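Gretmont Shoreline Path: Gallery

Published 12/02/2024

The Tullton Parks Office maintains the public path along the water at Gretmont. The resurfacing program was completed in October. Visitors may use the pictures on this page when planning a walk, and schools may reproduce them for class use with credit to the Parks Office.

The path is open every day of the year from dawn to dusk. It is shared by walkers, runners and cyclists, and cyclists are asked to give way. Dogs must be kept on a leash for the full length of the route.

Gretmont section, looking along the path. The surface is dark asphalt with light edging on both sides. Grass borders the route to the left and right, and the water lies beyond the verge on the left.
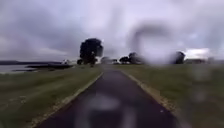
The resurfacing work took 43 days and was carried out by Ocampo Paving under the supervision of Eliseo Sandoval, Senior Engineer. The contract covered the removal of the former surface, new drainage at nine points and the renewal of the edging. Grass areas beside the path are mown every 21 days during the growing season.

The parking area at the Skiketti entrance holds up to 60 vehicles. Overnight parking is not permitted. Groups wishing to hold an organized walk or run should apply in writing before announcing the event.

Requests for larger copies of pictures in this gallery should be addressed to Duygu Kırmızıgül, Public Information, Tullton Parks Office. Please state the section of the path and the intended use.

Related pages: Path Rules and Opening Hours; Skiketti Entrance; Event Applications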